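Mugs, Plates, Bowls and the Things They Stand On: Your Questions
The Trorkcombe kitchenware counter
Last revised 20 July 2018

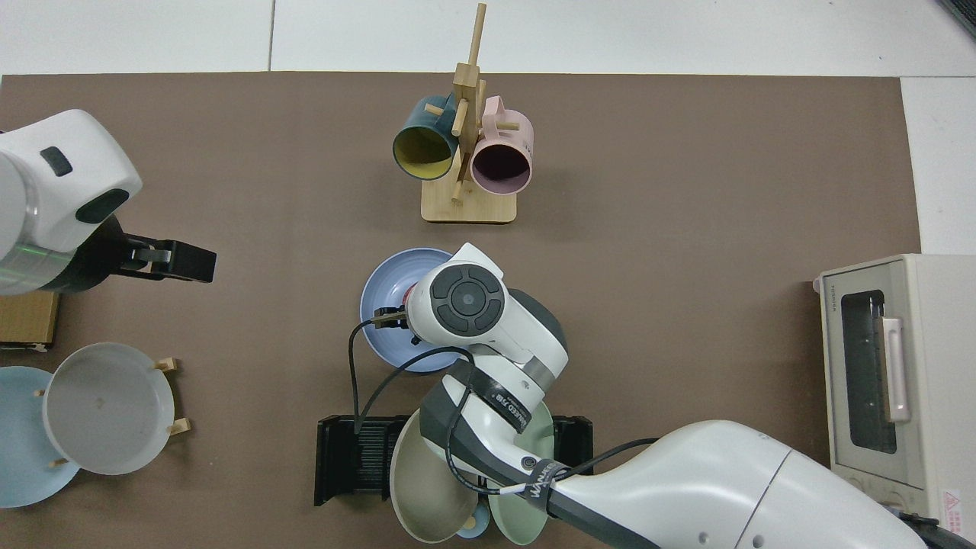 Most of what follows came in by email, a fair amount came across the counter, and one came on the back of a parking ticket. Burgi Koller writes the answers. Rhun Cadwaladr checks the ones involving screws. If your question isn't here, the address is at the bottom, and so is the parking situation.

Do I need a mug tree?

No. People kept mugs in cupboards for a very long time and civilization proceeded. A mug tree earns its place if you use the same few mugs every day, your cupboard shelf is too high, or you have a mug with a colored interior and resent hiding it. If you own 16 mugs and love them equally, you need a shelf, and possibly a talk with somebody.

Why would I buy one with only two pegs?

Because you have two mugs. The two-peg tree is our best seller to couples and to people who live alone and put off washing up by exactly one mug. The bigger trees hold more, but they also need a clear circle of counter to turn around in, and every handle ends up pointing at your sleeve.

My mug tree tips over when I take one mug off. Is it faulty?

Probably not. A heavy mug on one side and nothing on the other is a seesaw. Hang the heavier mug on the peg that sits closest to the middle of the base, if yours are uneven, and take that one first in the morning. If it still goes over, stick four felt dots under the base to stop it skating. If it goes over with no mugs on it at all, bring it in and Rhun will look at it with his head on one side.

Should mugs hang with the opening down?

Down or sideways, whichever way the handle lets them go. They find their own angle. I have watched customers spend ten minutes correcting this and the mugs always win.

Will the pegs scratch my handles?

Smooth wood on glaze, no. What does scratch is grit, so wipe the peg if you've been baking near it. Unglazed handles can pick up a rub mark after a year or so. Call it patina. We do.

How do I clean bamboo?

Damp cloth, drop of dish soap, dry it with a towel, stand it somewhere with air. Don't soak it and don't put it in the dishwasher. Every January we get at least one bamboo stand that has been through the dishwasher, and it always comes with a note saying it was only the once. Food-safe mineral oil twice a year will perk it up if it looks chalky. Olive oil will also perk it up, and then in June it will smell.

What is the difference between a plate stand and a dish rack?

Intention, mostly. A plate stand with pegs holds a plate or two at a tilt, and is for plates you are fond of or are about to use. A rack with slots is for all the others, upright and close together like commuters. You can dry plates in a peg stand and you can display plates in a rack. We won't come around and check.

How many plates will a slotted rack hold?

Fewer than there are slots. This upsets people. The slots are spaced for thin, flat plates, and anything with a deep rim wants the slot next door as well. Glenys Beddoe, who ran this counter before me, used to tell customers to count the slots and halve it, and her returns were very low. Bring one of your own plates in and try it. You don't have to ask, though it does help if you tell us on the way in that it's yours.

Can bowls go in a plate rack?

Shallow ones, if you lean them all the same way. Deep bowls will sit on top of the slots looking smug and then slide into the sink. Dry a deep bowl upside down on a mat or a towel, propped at one edge so the air can get under. Or use a towel in your hand, a method with a strong track record.

What size of mat should I get?

Measure the table, then measure what you'll have on it. A mat that covers most of the tabletop and leaves a border showing looks deliberate. A mat that misses the edge by half an inch looks like a measuring error, and a mat that hangs over will be dragged to the floor by the first belt buckle that passes. For a small kitchen table I like to leave a couple of inches clear at the side you reach from.

Why do you keep recommending brown?

Coffee.

Any other reason?

Tea. Also, pale dishes look good against it. A white plate on a white tabletop is elegant in a catalog and hard to find at 7 in the morning. Blue does well on brown, too, in nearly any shade, and I say this as someone who resisted blue dishes for years on no grounds whatever.

Do my dishes have to match?

They do not. Sets are sold as sets because it makes the boxes easier to stack. If you'd like a mixed table to look as if you meant it, keep one thing steady: all plain glazes, say, or all the same sort of size. A light blue plate, a white one and a periwinkle bowl will get along with no supervision. Add one plate with roosters on it and you have a rooster plate and some others.

What about mugs with a different color inside?

We sell a lot of these and I've come around to them. The thing to know is that the inside color changes how your drink looks. Tea in a yellow mug looks cheerful and a little stronger than it is. Coffee in a dark maroon one vanishes altogether, so you can't tell how much is left except by lifting it. Na-rae Koo on the register considers this a safety matter. I consider it a small daily surprise.

There's a faint mark in the middle of my white plate. Is it a crack?

Run a fingernail over it. If the nail catches, it may be a crack or a chip in the glaze, and the plate should retire from hot food. If it doesn't catch, it's likely metal left behind by a knife or fork, and a paste of baking soda and water will usually shift it. Rub gently, rinse, look again in daylight. A mark that won't move and can't be felt might just be in the glaze. You may turn the plate over and check for another on the back, if you have that kind of evening.

Is it all right to stack bowls on plates?

Yes, if the foot of the bowl is smooth. Feel it first. A rough foot ring will draw a neat gray circle on every plate you own. Paper towel between them works. So does felt. Branwen Foulkes, our potter for the Vitard range, will sand a rough foot for nothing if you catch her on a delivery morning, and she'd prefer I hadn't written that down.

What is the little wooden box for?

We're asked this about every small wooden box we stock. Tea bags, salt, rubber bands, the keys to a shed you no longer have. Buy it for tea bags. It will be rubber bands by the end of the month.

I have a very small kitchen. What would you get first?

A slotted rack, if you wash by hand. Then nothing for a month. See what ends up living on the counter regardless, and buy a home for that. The saddest returns are from people who bought the Vosta rack, the Griffiths plate stand and a mug tree in one go and then had nowhere to set down a sandwich.

Where should it all stand?

Put the rack nearest the sink, mugs nearest the kettle, and plates between the stove and wherever people sit. The middle of the table should be for whatever you're doing right now. In most homes it is for the mail.

Can I return something I've used?

Within 12 days, clean and dry, with the receipt. We do take racks back. We don't take back a mug with a tea ring in it on the grounds that it "didn't feel right."

Do you deliver?

Inside Trorkcombe, yes, for orders of 10 items or more. A mug tree is one item. A mug tree with mugs on it is not one item, however firmly you hang them.

Where do I send a question?

Email the counter or leave a note with Na-rae at the register. Please print. The two spaces behind the shop are ours and you're welcome to them for half an hour – the three beside them belong to the dentist, and he does go out and look.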